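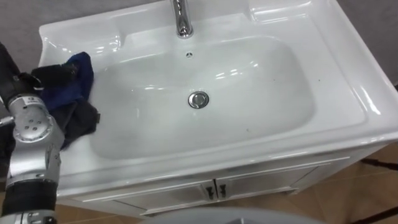 23rd April

Slept badly again, so I gave up and got out of bed before it was light and took my coffee out to the back step. The robins were already at it. I've been trying to learn the songs this spring (robins, cardinals, that one wren that sounds like a car alarm) and I can pick out 4 now without cheating, so that's something!

Choir tonight. We've only got two rehearsals left before the spring concert and the Hollis piece is still a mess in the middle. The altos come in on a note that doesn't seem to belong to anybody, and every single time we all drift toward the tenors like sheep. Kirsty Kershaw stood next to me and hummed the note under her breath for a whole page to keep us there, bless her, and then we lost it anyway when the page turned. I've written a giant arrow in pencil over that bar. There was already an arrow there from March.

The Trolach Singers want to know if we'd do a joint thing with them in the fall. I'm all for it – they have basses, real ones, and we have Kirsty's brother-in-law when his back isn't out. Others were grumbling that they sing everything too fast, and they do, but I'd take fast over the way we sang the second verse tonight. It felt like wading.

Had a proper talk with Kirsty in the parking lot after, the kind where you both have your keys out and don't go anywhere. She's thinking of taking the job in Orulley after all. It's 14 miles farther than she drives now, but the hours are better and she'd be done by two on most days. I told her to go for it and I meant it, and then I drove home feeling a bit sorry for myself. She says she'd still come to choir. I hope so. I've stood next to her so long I don't really know what my own voice does without hers.

Mom called while I was heating up soup. She's found a box of Grandpa's sheet music in the hall closet and wants me to come and go through it. She says there must be nearly 2000 pages, a lot of it waltzes, and some with his fingerings in the margins. I said I'd drive over next week. I'd love the waltzes even though I play like I'm wearing mittens. Maybe it's time to get the piano tuned. I say that every spring.

Bathroom got a clean before bed, finally, and the towels are in the wash. Not very exciting, but I'd been walking past it all week.

Things to do tomorrow: call the piano man, return the library book (two days over, oops), buy stamps, and practice that horrible alto entry in the car until I can hit it cold. I've got it on my phone now. Played it 3 times while brushing my teeth and I'm still flat.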